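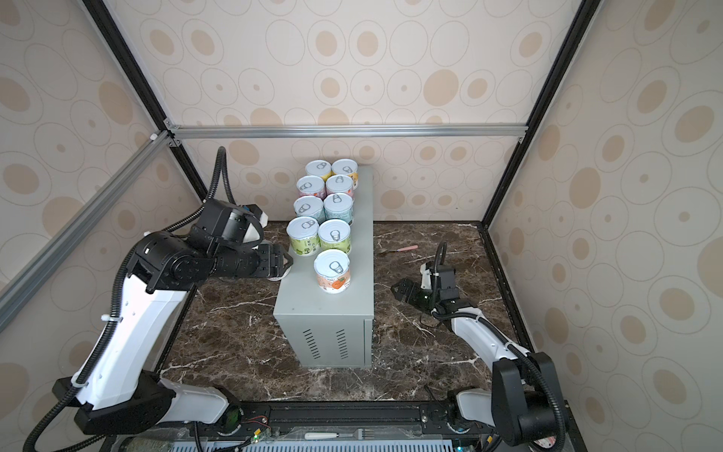 Ticket 2613 – Vunora recipe site won't save my shopping list
Opened 12 May 2019

Hi again! My list keeps wiping itself whenever I log out. It's on the Venell tablet, newest update, and it worked fine all last August. Log so far:

1. Cleared the cache and logged back in. The list came back for a minute, then poof – gone.

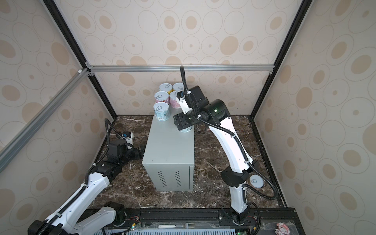 2. Switched from the Dremthorpe wifi to the hotspot. No change, except the page got slower.

3. Made a brand new list, typed by hand, no imports.
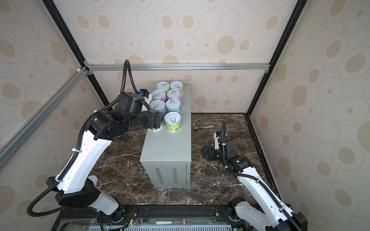 The new list saved, so I got excited and added my pantry items. I group mine by type, and the canned stuff sits together just like the cans on that gray box, so it all went under one heading. Logged out, logged in, and that heading was empty! Everything else stayed put.

4. Renamed the heading from "Cans & jars" to "Cans".
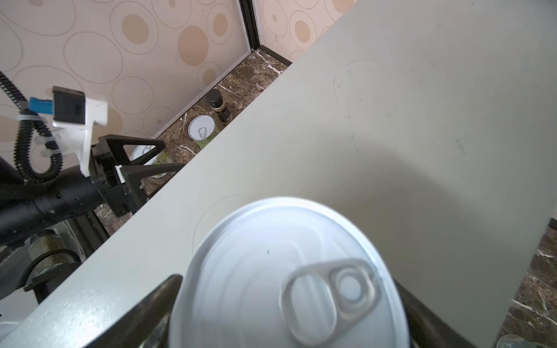
Okay, I think it's the & sign. The renamed heading has survived three logouts now, even with my silly long notes in it (I write down which cans have a pull tab, like the white lid here, and which need the opener). Could you check if Isah sync chokes on symbols? My old list had 1000 characters of notes under that heading and I'd love them back – can you restore it from your end?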